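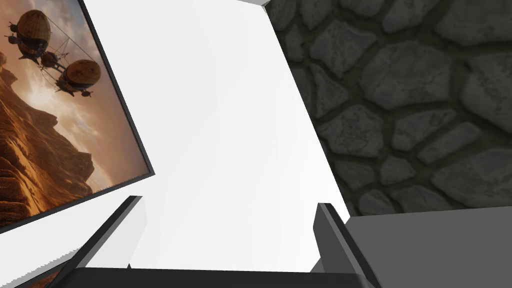

The gripper open in front of a white wall, airships on the screen to the left

My mother asked me on the phone what I do at work now, and I could not give her an answer that she liked. For nine years I could say: I take things out of boxes, I look at them, I put them on the right shelf. Now I say that I watch a robot in a room that does not exist, and I write down what it does wrong. She was silent and then she asked if they still pay me the same.

They do, almost. I will come to that.

I work for Plustgate, in the returns hall at Paltau. When people send back what they have bought, it comes to us. Last January the management told us that two lines out of five would get robot arms for the sorting, and that the arms would first be prepared in simulation. Mogens Ravn, our shift leader, read this from a paper and you could see that he had received it the same morning. A few of us were offered to move upstairs for part of the week and help with the preparation. I said yes in the first minute. Later in the bus I was not so sure.

The rooms in the simulation are made by the software people and they have strange taste. Our hall has painted concrete and a clock that is wrong. Their rooms have walls of gray stones like in a mountain hotel, and screens with fantasy landscapes, orange cliffs and flying ships in a golden sky. I asked Aslı Uysal, who makes many of these rooms, why it cannot be our hall. She explained that the robot should not learn one room by heart. It should see all kinds of walls and lights, and then our hall is only one room more. I find this a good explanation, although I would still like to see our clock in there one time.

My task is to look at the attempts, one after another, and to mark them. I have a list of 12 codes. Missed the object, closed too early, pushed it away, touched something it should not touch, and so on. If no code fits, I write a sentence. In the first week I wrote very many sentences. Then Aslı came down to my desk with her tea and asked me, in a kind way, if I could write shorter ones.

A set has 327 attempts. When I heard the number I thought it would be one morning. It was nearly two days, and my eyes were burning in the evening. On the line you are tired in the back and the feet, and you sleep well from it. This tiredness is another one. I come home with a body that has done nothing and a head that does not want to hear any person talking. My husband has learned to wait until after the dinner.

What I did not expect is that I know things. When you sort returns you do not think that you have knowledge, you think that you have hands. But Aslı asked me how I pick up a box which has been opened and closed again, and I had to do it in the air in front of her to find out. I put one hand under it. Always, also when the box looks good, the bottom can be open. She wrote it down. Then she asked how I know which side is the heavy side, and we talked for one hour.

Auður Baldursdóttir from my old line thinks that I am giving this away too cheap. She said it in the canteen and she was not joking. According to her, the company should pay a separate sum for what we tell them, as it would pay a consultant. I answered that I am paid for my hours and this is in my hours. Since then I have thought about it more than I wanted to, and I am less certain than I was at the table.

The money is like this. The hourly pay is the same, but upstairs there is no evening shift, so the evening supplement is gone for those days. I can live with it. Ademir Miranda could not, he has three children and he went back to the line after a month. Officially he "preferred his previous role". I think this sentence should be corrected — he liked the work and was better at it than me.

From the two lines that will change, the people have been promised places in other parts of the hall or at the Sutherland site, which is 40 minutes farther for most of us. The promise is on paper until next January. Vasilică Neagu keeps his copy folded in his locker. He has worked there longest and he asks at every meeting what comes after that date, and each time Mogens answers that he will ask. I believe that Mogens really asks. It is above him that the answer stays.

The first arm should be mounted before the summer. We will stand next to it for the first weeks, one person for each arm, with a stop button. I have put my name on the list. I want to see what it does with an open bottom.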